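Nondalico Chairs and Cushions

README for the March release

We taught a pair of robot hands to tidy a lounge, one demonstration at a time, and this is the part of the data we're happiest with! Nondalico is a set of teleoperated examples of a robot working around upholstered furniture: touching seat backs, pushing chairs, picking cushions up and putting them back down. Soft things are hard for grippers, and we wanted more of them in our training mix than the usual blocks and mugs.

The recordings were made at the Sollham site. Training code lives in the Metard repository, and the loader there reads these folders directly.

What's in it

There are 100 episodes in this release, split over 17 tasks. The longest runs 60 seconds. Each episode is one attempt at one instruction, such as "move the chair toward the table" or "put the cushion on the seat." Instructions are short, typed by the operator before the attempt starts, and left as typed. You'll find typos. We like them, and so did our language encoder – it handled "cusion" without trouble.

Each episode folder holds:

video from the wrist camera
joint positions and commands for the arm and hand
the instruction as a text file
a success flag set by the operator
a notes file (often blank, sometimes wonderful)

What the wrist camera sees

Most of the learning signal comes from the wrist view, so please look at plenty of it before you train. The hand takes up a lot of the picture, and the knit sleeve over the forearm and wrist can fill much of the top. In chair episodes you get silver fingers with black tips up close against the upholstery, with seams and padding right behind them. That closeness is great for learning contact, but it also means things near the lens go soft and blurry.
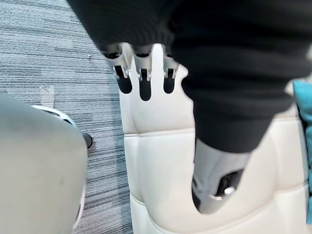 Collecting an episode

The operator puts on the glove, checks that the fingers follow, and brings the arm to the start pose. Then they type the instruction, start recording, and go. We ask for one smooth try at a natural pace. If a grasp slips, keep going and recover if you can. Recoveries are gold! Stop the recording with the hand clear of the furniture.

Between attempts, shift the furniture a little. Turn the chair, swap the cushion side, change which edge faces the robot. Early on we were too neat about this and the first policy learned one chair angle beautifully and nothing else, so those sessions were dropped and recorded again.

Labels

The success flag is 1 or 0. A second person watched every episode afterward and could change it. When the two disagreed, the notes file says so and the second opinion wins. Partial results count as 0, even the heartbreaking ones where the cushion slides off at the end.

Splits

Train and test are split by session, never by episode. Neighboring episodes from one session look very much alike, and mixing them gave us test scores that were far too cheerful. Hold to the split files if you want to compare numbers with ours.

Known problems

In 3 episodes the thumb command lags behind the fingers. They're listed in lag.txt and the loader skips them by default.
The sleeve moves. It creeps along the wrist during a session, so a mask drawn on the first frame will drift.
Force readings are not included. Contact has to be worked out from the video and the joint data.
Pale leather close to the camera fools the auto exposure now and then – expect brightness jumps.

Good uses, and less good ones

Try it for imitation learning, for pretraining a visual encoder on close-up contact, or for testing how a policy copes when the hand hides the target. It's too small to train a general furniture policy by itself. We mix it with the Kuzmenko tabletop set and get much better results than with either one alone.

Contributing

More sessions are very welcome, especially with fabrics and chair shapes we don't have. Open an issue in Metard first so we can send you the calibration steps, and include a session file with your upload.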